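Club pages for younger readers, September

# Can a Robot Put Something in a Drawer?

You have probably seen a video of a robot doing a backflip, or making a pizza, or folding a shirt faster than your dad. Robots look very clever in videos. Before you believe one, it is a good idea to ask some nosy questions. How many times did the robot try? Did a person help? What happened on the tries they didn't show?

The Trevby Robot Club asks those questions a lot. Its students are older than you, but not by much, and this year they have a project called Varkia. The job sounds so easy that you may laugh. A robot has to pick up a small thing, put it in a drawer and shut the drawer.

You could do that when you were a toddler. So why does a whole club need a whole school year?

## What the robot has to work with

The robot is called Negi. Negi has 2 arms and no face. At the end of each arm is a gripper, a sort of hand with only two fingers. The fingers can move apart and they can squeeze together. They can't curl or scratch or wiggle.

Try it yourself. Make each hand into a pincher, using your thumb and one finger, and tuck the other fingers away. Now open a drawer, put an eraser inside and close it again. You can do it, but it feels clumsy. Next, try it with thick mittens on. That is closer, because a mitten takes away a lot of your sense of touch, and Negi doesn't have much of that to begin with.

The drawer belongs to a small wooden cabinet that sits on the table. One gripper goes down for the small yellow object while the other arm works at the cabinet.

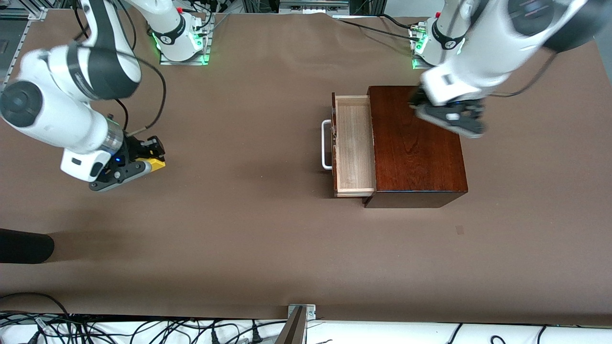
## Why two arms?

When you pull on a drawer, you may hold the furniture still with your other hand without thinking about it. A small cabinet is light. If you pull the handle and don't hold on to the rest, the whole box can slide along with you.

Negi doesn't know this. Negi doesn't know what a cabinet is, or that drawers are for keeping things in. If the box slides, the robot won't say "oops" and grab it. Somebody has to work out that a second arm could help, and then somebody has to teach the arm when to come down and how hard to press. Press too softly and the box slips. Press too hard and you might break something.

So when a grown-up tells you a robot "decided" to hold the box, you are allowed to raise an eyebrow. A lot of the deciding was done by students with snacks.

## How do you teach a robot?

There is more than one way. The Trevby students use one called *learning from examples*. A person steers the arms through the whole job, and the computer saves how the arms moved and what the cameras saw. Then the person does it again. And again.

The club has saved 700 examples so far. Think about tying your shoes 700 times so that your cousin can learn by watching. It is pretty boring! The students take turns, and some of them find the job much more boring than others do.

After that, a computer program called Kendis looks through the examples for patterns. Kendis was written by the club's older members, and they will tell you it is very good. It's all right, I think. It is good at jobs that look a lot like the ones it has been shown. Turn the cabinet around, or swap the yellow thing for something squashy, and it can get in a muddle.

## What does the robot see?

People often say that a robot "sees" the table. Be careful with that word. A camera near the gripper makes a picture, and a picture on a computer is a very long list of numbers. The computer has to use those numbers to work out where things are.

A camera up close is useful because it shows the fingers and whatever is in front of them. It also misses a lot. Hold a cereal box near your nose and try to tell me what is on the rest of the kitchen table. 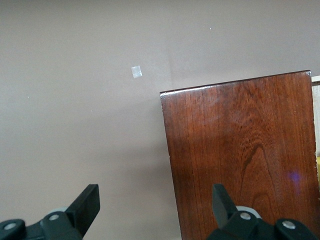

*A gripper's view: two black fingers, a shiny wooden board and a lot of plain wall.*

Shiny things make it harder. A bright patch of glare on polished wood can look like a mark or an edge. You know it is only light, and if you aren't sure you can move your head and look again. A computer may need plenty of examples before it stops being fooled.

## So does it work?

Sometimes. The club ran a long test and wrote down every try, even the embarrassing ones. Out of 700 tries, Negi did the whole job 407 times.

Is that good? For a school club, I'd call it pretty good. For a helper in your bedroom, I'd call it terrible. Imagine asking someone to put your socks away and finding so many of them still on the floor.

If the club made a video of only the good tries, you would think Negi never missed. Keep that in mind the next time you watch a robot do something amazing, and look for the number of tries. If there isn't one, ask.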